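Petstead Help Desk
Home > Guest supplies > Storage and labeling > Closed tickets

Ticket subject: Snack packets not matching shelf list, expiry dates missing from record
Status: Resolved
Priority: Low
Opened by: Bernadette Castellanos
Category: Supplies / room stock
Attachments: 2

Reported problem

Stock count for the back bedroom does not agree with the shelf list in Kistia. The list has one line for crackers, with no date and no barcode. Physical stock was mixed in with cleaning sponges and had been sorted on the bed. The list cannot be closed for September until every food line carries a date.

Expected: each packet of food recorded with name, date and barcode, stored apart from cleaning supplies.
Found: one generic line, "crackers, misc." No date. Cleaning and food items sharing a carton.

Steps already tried by requester

Re-imported the shelf list from the Fontana export. Same single line.
Searched Kistia by the word "cracker". One result, the same line.
Searched by the word "biscuit". No results.
Logged out and in again. No change.

Log

9:10 a.m. Ticket picked up. Asked requester to read the date and barcode from a packet. The date is on a black printed strip on the wrapper and reads 2025/11/22. Barcode on the same strip is 6922251 712348.

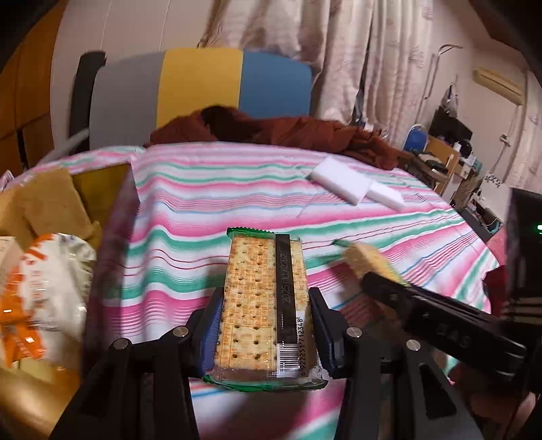
Does the space in the barcode have to be typed?
Leave it out. Kistia stores the field as 13 digits with no separators, and a space in the middle makes the lookup fail without an error message.

9:25 a.m. Barcode entered as 6922251712348. Lookup ran and returned no product. This is normal for items that have never been in the Fontana catalog. Created a new item record by hand.

9:32 a.m. Date field rejected the value 2025/11/22. The form is set to month first. Entered as 11/22/2025 and the field accepted it. Requester asked if the printed date is a production date or an expiry date. The digits alone do not settle it. Entered under "Date on pack" and left "Use by" blank. A filled "Use by" field starts the reminder timer, and the timer should not be started on a guess.

9:40 a.m. Sponges. The old list has "sponge, white" and "sponge, colored" under Kitchen, the same group as the crackers. That grouping is the reason they went into one carton. Moved both lines to Cleaning. The white melamine blocks have their own line now, separate from the soft sponges, as they are ordered from a different place and should not be used on the coated pans.

9:48 a.m. Requester reports the item name is still "crackers, misc." on the printed sheet. Cause: the sheet prints the old short name, and the short name is not updated when the long name is. Known issue. Workaround is to clear the short name, save, reopen the record and type it again.

9:55 a.m. Asked what name is on the wrapper. Requester gave WEIDAN in capitals, with the characters 味丹 in the larger logo beside it. Entered WEIDAN as the short name and put the characters in the notes field. The sheet printer does not have the font and prints a row of boxes if they go in the name.

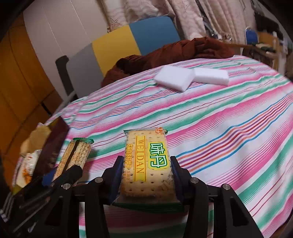 Short name saved on the second try. First try was lost when the session timed out. Printed sheet now shows WEIDAN on its own line under Pantry, and a search for either "cracker" or "biscuit" finds it. Both words were added as search terms.

10:05 a.m. Shelf location. Requester wanted to keep the packets in the original cardboard box. Advised against it if the sponges are staying there, and suggested a lidded Vamov bin for the food. Bin 7 was free. Location updated to Bin 7, upper shelf. Packets to be stored flat, in one layer if the bin allows it. Stacked on end they break at the corners.

10:12 a.m. Reorder point. Was 1,000, clearly a typing error carried over from the paper towel line. Changed to 2.

Resolution

New item record created with barcode and pack date. Short name corrected. Sponges moved to Cleaning. Food moved to Bin 7. Reorder point corrected.

Open items

"Use by" field still blank. Requester to check the wrapper text for wording next to the date and reply on this ticket.
Short name fault passed to the Kistia maintainers under the existing report.

Requester comment

Sheet prints correctly. I will do the tea and sugar lines the same way this afternoon. Please keep the ticket visible, I need the steps for the short name. B.C.

Ticket closed. Replies will reopen it.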